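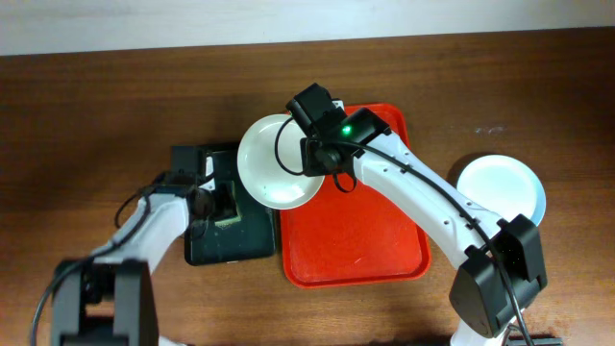 Trays and round dishes on the brown table.

I've been trying to cook at home on weeknights for most of a year now, and I said I would write down how it's going. The short version is that it's going all right, and it got a lot easier once I stopped planning whole weeks at a time.

When I started I made a chart. It had a meal for every night and a shopping list to go with it, and I kept to it for 11 days. Then I worked late on a Monday, ate toast, and the fish I had planned for that night went in the trash two days later. After that the whole chart was off by one and I gave up on it.

What I do now is cook two base things on the weekend and decide the rest as I go. One is a pot of beans or lentils. The other is a pan of roasted vegetables, whatever is cheap. From those I can get soup, something on rice, something in a tortilla, and a cold lunch. I don't label them with days. If we go out, the beans go in the freezer.

The beans took some practice. I used to skip soaking and boil them hard, and the skins came off while the middles stayed chalky. Now I soak them overnight with a spoonful of salt, change the water in the morning and keep the heat low. Black beans take me a little over an hour. Chickpeas take longer and I've stopped trying to guess. I taste one and put the lid back on.

I got most of this from a thin cookbook by Lieselotte Ackermann that I found at the library sale in Prillwood. It has no photos and the index is bad, but she gives weights for everything and tells you what the food should taste like halfway through, which I find more useful than a time. Her lentils with vinegar and mustard are the thing I make most. I use half the mustard.

Money was part of the reason for doing this. In July I kept every receipt, groceries and takeout both, and we spent about 38 dollars less per week than we had in the spring. Some of that was because it was summer and the tomatoes from next door were free. I'd expect the winter number to be smaller. I haven't kept receipts since – it was tedious and I had my answer.

Things I bought: a bigger stockpot, a second sheet pan, and a 19 dollar kitchen scale. The scale gets used daily. The stockpot is too tall for the cabinet and lives on top of the fridge. I wouldn't buy it again, and the old one would have been fine for the amounts I make.

Things I still don't do well: rice on the stove, anything with dough, and cooking fish without smelling up the hallway. A neighbor told me to bake it in parchment with the door shut. I tried it once with cod and it came out watery, though I may have left the lemon slices in too long. I'll try again with something thicker.

I also haven't solved breakfast. I made a big batch of oatmeal and froze it in portions, and it thawed into something like paste. If you have a method for that, leave it in the comments. Otherwise it's back to toast.

Next month I want to work on soups that don't start with a can of tomatoes. I have a squash on the counter and half a bag of split peas, so it'll be one of those first.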